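Clearing a false "closed" reading on thin film

Applies to the Grover hand-held gripper with Sial firmware 521 or later.

Symptom: the jaws close on a plastic bag and the log reports full closure with no object held. On the Zaltness bench the fault was logged with bags only, never with rigid parts.

Cause: the closure threshold ships at 100 counts. A single layer of film lets the fingers travel past it, and the controller drops the grip state.

1. Stop recording and open the jaws.
2. Run the zero routine with nothing between the fingers.
3. Set the closure threshold to 80.
4. Set the hold timer to 900 ms - shorter values bring the fault back.
5. Close on the gathered part of the bag and read the grip state.
6. Repeat with the other gripper. Offsets are stored per unit.

If the state still drops, check the finger screws before changing anything else.
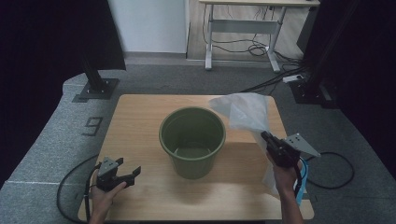 Bag held in the jaws, step 5. 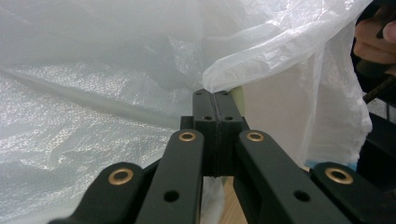
Daniyal Zaidi: Step 3 worked on one of our units, but the other kept dropping at 80 until I redid the zero with the cable unloaded. Might be worth adding to step 2.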